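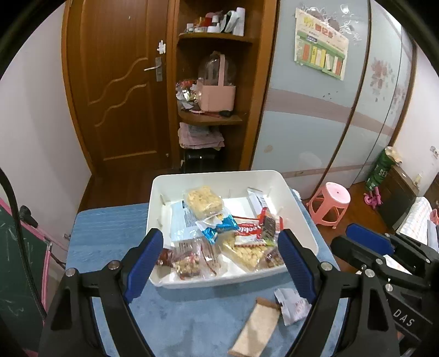 I have come around, late in life and after a good deal of grumbling, to the view that people should be fed when you ask them to sit through something. I don't mean dinner. I mean a little something set out where everyone can reach it, the way you'd put a white plastic tray of wrapped snacks on a small table with a blue cloth over it and let folks help themselves. My late aunt would have called that the bare minimum. At our neighborhood meetings in Sorklow we went years without even the bare minimum, and I was one of the people who argued we didn't need it (I believe I used the word "frills," and I'm sorry).

My reasoning back then was that grown adults can go an hour and a half without a cracker. Well, of course they can! But have you ever watched a room at the eighty-minute mark, when the parking question comes up for the third time and half the chairs haven't had supper? People get short with each other. They vote for whatever ends the evening. I have done it myself, and I suspect we owe the one-way stretch of Gridon Street to exactly that sort of hunger.

It was Barnabás Szabó who changed my mind, mostly by ignoring me. He started bringing pastries from Takács in a paper sack and passing it down the row while I was still talking. I was annoyed for two meetings and then I took one. After that I noticed that folks who used to bolt for the door would hang around and chat, and that a couple of old feuds had gone rather quiet over the apricot ones.

I do have opinions about how it ought to be done. Wrapped is better than homemade when you have 100 people coming and don't know who can eat what, though I'll always have a soft spot for somebody's lemon bars. Put it out at the start, please, and don't hold it back as a reward for staying. And don't hang a donation jar over it. We tried that once and took in 6 dollars and a button, and everybody felt watched while they chewed.

My neighbor says all this is a lot of fuss over a granola bar, and she may be right. Still, I'd ask whoever plans the next one to set a little aside for it before the money goes to folding chairs again. We have plenty of chairs.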